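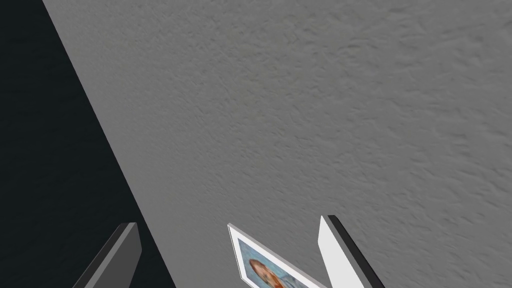 Home-made yogurt keeps separating and has a grainy texture

Posted in Dairy and Fermenting by Njoroge Mollel, August 26, 2021

I make yogurt once a week in a two-quart batch. For most of the past year it set cleanly. The last four batches have been grainy, with a layer of yellowish whey on top and small firm lumps through the curd. The flavor is sharper than it used to be. I would like to find the cause before I throw out any more milk.

Current procedure:

Two quarts of whole milk from the Voswood dairy, pasteurized, not homogenized.
Heat on the stove to 180 F, medium-high burner, stirring when I remember.
Take off the heat as soon as it reaches 180 F.
Cool in the pot until it reads 115 F.
Add four tablespoons of starter from the previous batch, stir, pour into jars.
Hold in the oven with the light on for 12 hours.
Move to the refrigerator.

What has changed: I switched to the Voswood milk in the spring. Before that I used a homogenized supermarket whole milk. I have also been carrying the same starter forward since January. The original was one packet of the Nanderach thermophilic culture. I have not measured the oven temperature during the hold. The thermometer is a dial type with a clip, bought years ago and never checked.

Things I have tried: one batch with two extra tablespoons of starter (it was worse), one batch with 1/3 cup of dry milk powder whisked in cold (thicker, still grainy), and one batch strained through cloth, which got rid of the whey but left the lumps.

Is it the milk, the starter or the temperature? I would prefer to keep using the Voswood milk if possible.

Amr Kabbaj

You have several things stacked up. I will take them in the order I would test them.

Starter amount. Four tablespoons in two quarts is too much, and your result with six points the same way. With a heavy inoculation the acid develops fast, the protein network forms quickly and unevenly, and it contracts. Contraction pushes out whey. The curd you get is coarse on the tongue. For two quarts use one tablespoon, two at the most. Thin it with half a cup of the cooled milk in a small bowl until there are no lumps, then stir that into the rest. If the starter goes in as a spoonful of set yogurt and gets two turns of the spoon, some of it survives as lumps and the milk sets hard around each one.

Incubation temperature. An oven with the light on can be anywhere from 85 F to 120 F depending on the bulb and the insulation. Above 112 F or so the culture works fast and the texture suffers. Below 100 F it is slow and can be stringy. Aim for 106 to 110 F. Put a jar of water in the oven with the light on, leave it overnight, and read the temperature of the water in the morning. Air temperature is not a useful reading.

Time. Twelve hours is long with that much starter. Start checking at five hours by tilting a jar. When the yogurt moves away from the side of the glass in one piece, it is set. Further time adds acid and whey. If you like it tart, go to seven or eight hours and stop.

Heating. Reaching 180 F and stopping is enough for food safety with milk that is already pasteurized, but it does little for body. The purpose of the heating step is to denature the whey proteins so that they bind to the casein and hold water in the gel. That takes time as well as temperature. Hold between 180 and 185 F for ten minutes, longer if you want it thicker. I hold for 19 minutes in a double boiler and do not need milk powder. Stir the bottom the whole time if you are on direct heat. Milk that has caught on the bottom of the pot comes off in flakes, and those flakes are a second source of grain.

Check your thermometer as well. Boiling water should read 212 F at sea level, about two degrees lower for each thousand feet up. My kitchen is at 2349 feet and mine should read just under 208. A crushed ice slurry should read 32 F anywhere. If a dial type is off by ten degrees at the low end, your 115 may be 125, and at that point you are damaging the starter.
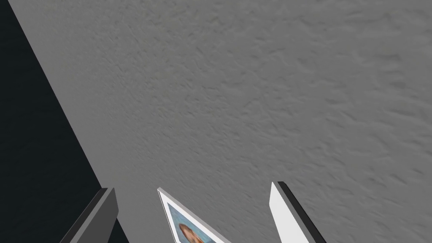

Revised procedure

1. Rinse the pot with cold water before the milk goes in. Leave it wet. This reduces sticking.

2. Bring the milk up over medium heat to 180 F. Allow 20 to 25 minutes for two quarts.

3. Hold at 180 to 185 F for ten minutes, stirring.

4. Set the pot in a sink of cold water and bring it down to 110 F. Stir now and then to keep a skin from forming. If a skin does form, lift it off. Do not stir it back in.

5. Thin one tablespoon of starter with half a cup of the milk, return it to the pot, stir for a full minute.

6. Strain into the jars through a fine sieve.

7. Hold at 106 to 110 F without moving the jars. Bumping a jar at the three-hour mark will break the gel and it will not knit back together.

8. When set, cool on the counter for 20 minutes, then refrigerate. Do not stir or spoon any out for at least six hours. The gel firms up considerably as it chills.

On the milk: non-homogenized milk is fine. You will get a cream layer on top, pale yellow and fairly firm. It is possible that part of what you are calling lumps is butterfat. Rub one between your fingers. Fat smears and feels greasy. Over-acid curd crumbles. If it is fat, heating more slowly and straining at step 6 will take care of most of it.

On the starter: January to now is a long run for a packet culture. Many direct-set packets contain a few selected strains meant to be used once or carried a handful of times. The balance between the two main organisms drifts with each transfer, usually toward the one that makes more acid. Your sharper flavor fits that. Start over with a new packet or a few spoonfuls of plain yogurt with live cultures and no gums. Heirloom cultures are a different matter and can be carried for years if you use them weekly.

If you want to find the cause instead of only fixing it, change one item per batch. Make one-quart batches while you do this. I would do the starter amount first, new culture second, temperature third.

Mohamedi

its the milk. i had the same with farm milk, went back to the store brand and it was fine next day. the stuff that isnt homogenized always goes lumpy. also dont use metal spoons

Staledden

I disagree with the reply before mine. I have used cream-top milk for years in jars, in a cooler and in an electric maker, and the texture is smooth when the heating is slow. A stainless spoon makes no difference. I boil mine with the jars.

I agree with Amr on nearly everything but would move the incubation temperature to the top of the list. My own case: oven light, a 40 watt appliance bulb, and the water jar test came to 119 F after a night. I had blamed the culture for months. I now prop the oven door open with a folded towel, and it holds at 108. Another option is a picnic cooler with two quart jars of 120 F water beside the yogurt. Mine drops only a few degrees in six hours. Fill the empty space with towels.

One correction on the milk powder. A third of a cup in two quarts is reasonable, but it has to be whisked in cold and left to stand for half an hour before heating. Powder that has not hydrated leaves a chalky feel that is easy to confuse with graininess. It would not explain your other three batches.

For the batches you already have, do not throw them out. Grainy yogurt with no off smell and no mold is safe to eat. Strain it for two hours, then run it in a blender for a few seconds. It will be thin but smooth, good for dressings or for marinating chicken. It also works in place of buttermilk in pancakes, cup for cup, thinned with a little milk. The whey can replace the water in bread dough, though with a sour batch I use half whey and half water.

Njoroge Mollel

Update after three batches. The thermometer reads 204 in boiling water here, where it should read 211, and 27 in ice slurry. So I was running hot at both ends by several degrees. The water jar in the oven came to 116 on a borrowed digital probe.

Batch one: one tablespoon of the old starter, everything else unchanged. Less whey, still some grain. Batch two: new Nanderach packet, same method. Milder flavor, grain about the same. Batch three: new starter, held at 109 F in a cooler, pulled at six hours, strained into the jars. Smooth, with a teaspoon or so of whey after a night in the refrigerator. The cream layer is there and I have no complaint about it.

I have not tried the longer hold at 180 yet. That is the next batch.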